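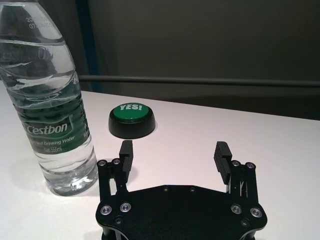 Green "YES!" answer button on a white tabletop, with a 555ml water bottle beside it.

Dromstead YES! Answer Button

We have been carrying answer buttons in one form or another for a good many years now, and of all the ones that have come across our packing table, the green YES! button is still the one people write to us about. It is a cheerful little thing. You set it down in the middle of the table, and sooner or later every hand in the room wants a turn at it!

The button has a thick, round black base with a glossy rim, and on top of that sits a domed green cap with YES! printed across it in white block letters. We like that the lettering is plain and bold, so that children who are just starting to read can pick it out quickly (and so can the grandparents at the far end of the table, who may have left their glasses in the other room). The dome is comfortable under a flat palm, and it suits small hands and big ones equally well.

Press it and you get a bright, friendly chime. There is only the one sound, and we did think long and hard about adding more, but Toàn Khương, who looks after our game room line, tried the other versions at home with his own family and came back quite firm on the subject. One good sound it is, then. You will find a volume switch on the underside, next to the battery door, with a low setting for classrooms and a louder one for parties.

Where people use it

Quiz nights are the obvious place, and we sell a great many to families who play after dinner. Teachers tell us they keep one on the front desk for yes or no questions, and a speech therapist wrote us a lovely long letter last December about using hers with a boy who liked the button far more than he liked flash cards. We have also heard from several offices where it lives on the meeting table between the water bottles and the notepads, and gets pressed whenever somebody finally agrees to something.

Looking after it

Wipe the cap and base with a soft, barely damp cloth and then dry it well. Please don't put it under the tap, and if a drink goes over near it, take the batteries out and leave it to air overnight before you try it again. A smooth, level table is best. On a tablecloth it does tend to wander a little when the players get excited, and a scrap of shelf liner underneath will settle it down nicely.

Details

Color: green cap, black base, white lettering
Wording: YES!
Suggested age: 6 and up
Batteries: two AAA, not included
Warranty: 18 months from purchase
Classroom and club orders: please write to us first for anything over 400 pieces

If you would like to pair it up, the matching NO! button is sold separately under the same Dromstead name, and both fit in the Susumar storage pouch. For bulk orders or a replacement battery door, ask for Kha Ung at our order desk, and do mention which color cap you have.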